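Kitchen check before the plum preserving day, Thu 17 August. Filled in by Setsuko Matsuda, comments welcome underneath!

## Jars and lids

- [x] Rims checked for chips with a fingertip. **Two rejected**, the other 30 are lovely.
- [x] New flat lids only. Bands can be reused if they aren't rusty.
- [ ] Jars warmed before filling - do this last.

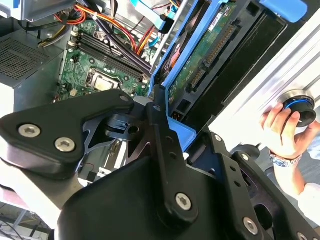
*Open computer tower with the blue drive cage.*

## Stove and canner

- [x] Rack sits flat in the big canner. Such a relief after May!
- [x] Burner 2 lights first time.
- [ ] Kettle filled for topping up.

Comment (Yasuo): I'd love a second timer by the stove. The Sasow one is so quiet that I missed it twice.
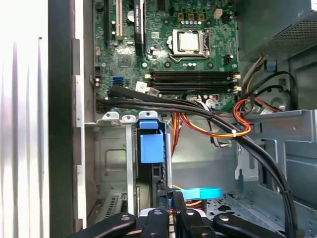
*Motherboard and CPU socket, seen from above.*

## Fruit and sugar

- [x] Plums sorted, moldy ones thrown out whole. No trimming, please.
- [x] Sugar dry and sealed, 20 pounds.
- [x] Lemon juice is bottled, and in date. 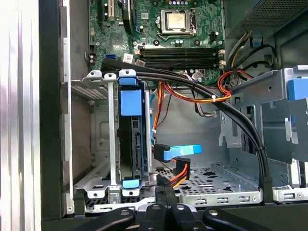

*Processor in its socket, RAM slots below.*

## People and floor

- [x] Long oven mitts, two pairs, no holes.
- [x] Mat down in front of the sink.
- [ ] Burn kit: gel is low. Guangming is bringing more.

Comment (Guangming): Got it, plus extra gauze. Can't wait to taste the cardamom batch! 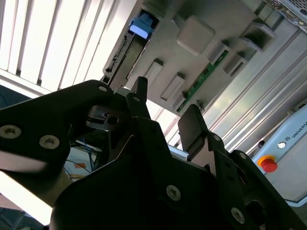 *Black gripper and the light grey chassis.*

## After processing

- [ ] Jars rest on towels overnight, bands left alone.
- [ ] Press each lid in the morning. Any that pop go in the fridge.
- [ ] Labels on, batch 701.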